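Docs Downloads Release Notes Forum Sign in

Plorkden User Guide > Capture > Setting up marker tracking for hand-held grippers

Last updated 8/22/24 by Maksym Kostiuk

This section covers marker tracking in Plorkden for a pair of hand-held grippers and a head camera. You should already have the Curnell driver installed and both grippers showing up in the device list. If they are missing, go back to "Connecting devices."

Before you start

Print the marker sheets at 100% scale. Printers like to shrink a page to fit, and a marker that is even slightly small will put every gripper pose too far from the camera. Measure one printed square with a ruler before you glue anything down.

Each face of a cube needs its own marker ID. The left and right cubes must not share any IDs.

Register the cubes

1. Open Tracking > Bodies and click New Body.
2. Choose Cube, then type in the edge length you measured.
3. Hold the left gripper in front of the head camera and turn it slowly until every visible face has been listed.
4. Click Solve. The reprojection error should be under 2 pixels.
5. Name the body gripper_left and save it.
6. Repeat for gripper_right.

Note: If Solve stays grayed out, the software has not yet seen two faces in the same view. Tilt the cube so that an edge points at the camera.

Caution: Do not edit the body file by hand while Plorkden is open. Your changes will be overwritten on exit.

Set the time offset

The finger encoder and the camera run on separate clocks. Plorkden lines them up by looking for a quick open-and-close motion in both streams.

1. Go to Tracking > Sync and click Start.
2. Open and close both grippers 10 times at a steady pace.
3. Click Stop and wait for the offset to appear.
4. Click Apply. Offsets larger than 500 ms are rejected, and the log shows error 61.

If you get error 61, restart the Curnell driver and run the sync again. The old Koval driver caused this often — remove it if it is still on the machine.

Check tracking in the work area

Run this check wherever you plan to record. Shelves and cabinets are harder than a tabletop, with dividers that can hide a cube as you reach in.

1. Open the Live view and turn on Show Body Axes.
2. Reach toward the highest shelf you will use, then the middle ones, then the lowest. Keep your head turned toward your hands.
3. Watch the status bar. A body turns yellow when it is being predicted from past motion and red when it is lost.
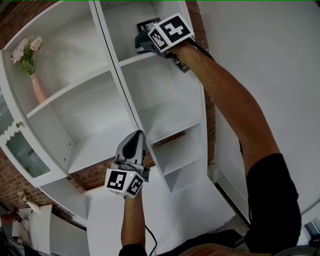
4. If a body goes red in one spot every time, change the angle of your wrist before you change any settings. One clear face is enough to hold a track, but two give a much steadier rotation.
5. If both bodies flicker together, lower the camera exposure and add light to the room.

Note: White furniture can fool auto exposure. Lock the exposure once the markers read well, and leave it locked for the whole session.

Caution: Leave enough slack in the cables for a full reach, and keep them clear of your feet and of anything on the shelves that could be pulled over.

Save the profile

Click File > Save Profile. The profile stores both bodies, the time offset and the exposure setting. Planning tools in Drokeo read the same file, so keep it in the project folder with your recordings. If you reprint a cube, make a new profile for it.

14 comments | 3 shares

Related pages
Connecting devices
Replacing a marker cube
Exporting trajectories to Drokeo
Sync error codes
What changed in the November release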